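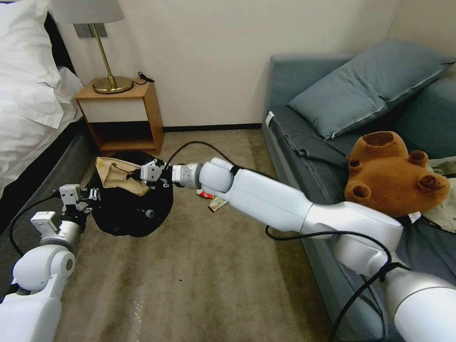 Notes for the workshop talk, Brudgate, Jul 23, 2019. Slot is 9 minutes plus questions. Skip hello, Zarmeena does the intro. Start straight in with cables, cable routing ate more evenings than the code did. Two arms, one spare bedroom, all built at home plus Saturday-type hours on the big bench at Palstead. Point at the black cable on the right arm – loops over the elbow, hangs in the air out toward the gripper, then down past the front of the sofa. Say out loud: that slack is on purpose. Arm has to reach right across the carpet to that paper bag and if the loop is short the connector takes the load. First version had it zip tied flat. Looked great. Pulled the connector out of the board twice.

Name of the build: Fluladier. Don't explain the name, takes too long and isn't funny.

WHO DID WHAT
Me: arms, wiring, most of the swearing.
Mihret Dinsa: grasp code, all the planner stuff. Credit her properly this time, forgot at the last one.
Zarmeena Janjua: printed parts, finger pads, the shoulder caps. Fourth set of pads is the one we run now. Pass the old ones around the room. GET THEM BACK.

WHY A BEDROOM
Bench demos lie. Flat, bright, everything the same height. Bedroom has bedding hanging over the side, low furniture, carpet, a nightstand you really don't want to hit. Task is picking up trash off the floor. Simple to say. Keep this bit short.

Carpet point – fingers want to go under a wrapper, carpet grabs the fingertip, wrist torque jumps, arm faults. Fix was coming in at a shallow angle and backing off when the current goes up. Mihret has the threshold, ask her if someone wants the number, I always get it wrong.

Black plastic. Shiny, lumpy, changes shape whenever you touch it. Depth reading on it is full of holes. We stopped trying to model the bag and just look for an opening. Works OK on a good day.

NUMBERS (say slowly)
201 logged pickup tries in July so far
111 clean, meaning picked up and dropped where we wanted, no hand on the stop button
Don't round up. Someone will ask about the rest. Answer: wrappers mostly. Flat ones are the worst, the fingers close on carpet pile and come up with nothing.

Paper bags better than expected. They crumple so there's always an edge sticking up somewhere.

Bottles – roll. Go in slow, close across the body, keep the wrist low. On the slide it's the right gripper that has the bottle, clear one, white cap to the left. Clear plastic is its own headache for the depth camera, we cheat and look for the label. Flat wrapper further up the carpet, the gold and yellow one, is exactly the kind of thing I was complaining about under numbers. Let people look at it a few secs before talking.

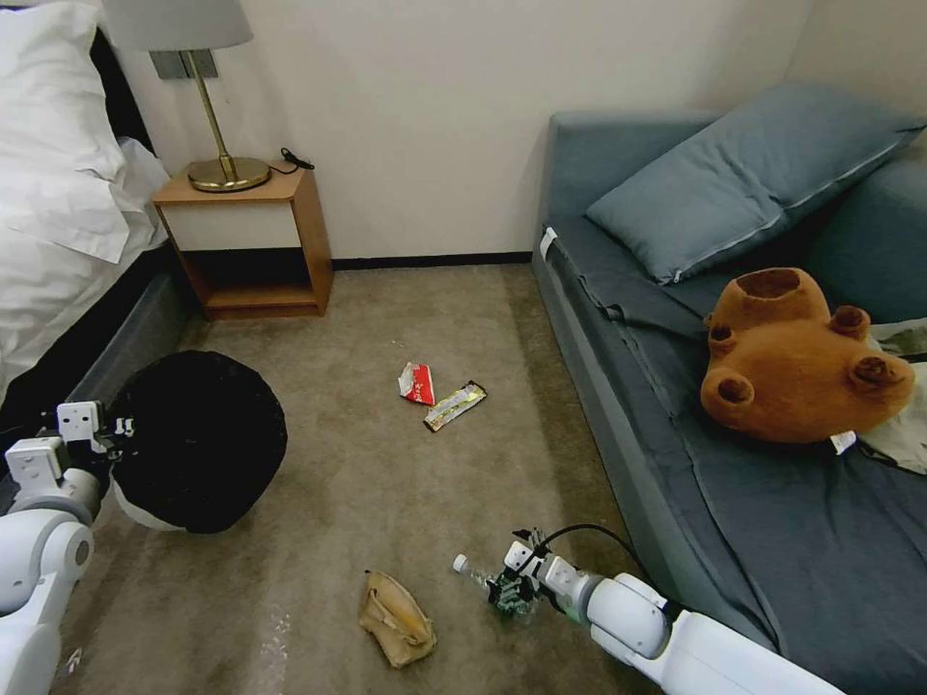
TWO ARMS OR ONE
Will get asked. Yes one arm could do most of this. Second arm earns it's keep at the bag, holding the side while the other one drops stuff in. Cost is they can hit each other. We have a keep-out zone down the middle and only one arm at a time may cross it. Crude. Has saved us plenty.

Story here if time: before the keep-out zone, both wrists met over the carpet at full speed, cracked a printed bracket, Zarmeena reprinted it overnight. If running late cut the story.

POWER AND STOP BUTTON
Bench supply under the table, fused per arm. Stop button on a long lead so you can stand in the doorway. Do not let anyone leave thinking a software stop is enough. Repeat that.
Shibata supply gets warm, leave a gap behind it. Moved ours off the carpet after the first week.

WHAT I'D CHANGE
– cable guides from day one, before the arms move at all
– label both ends of every cabel, both ends!!
– log everything, even the dumb runs
– softer pads, current ones are too slick for plastic
– less tape

ASKS
Need someone who knows strain relief better than I do. Also after a used force sensor if anyone at Palstead has one in a drawer. Will trade printer time (check with Zarmeena first, its her printer).

Questions. If none, ask Mihret to do the bit about grasp scoring, she has 2 slides ready. Laptop charger is in the blue bag.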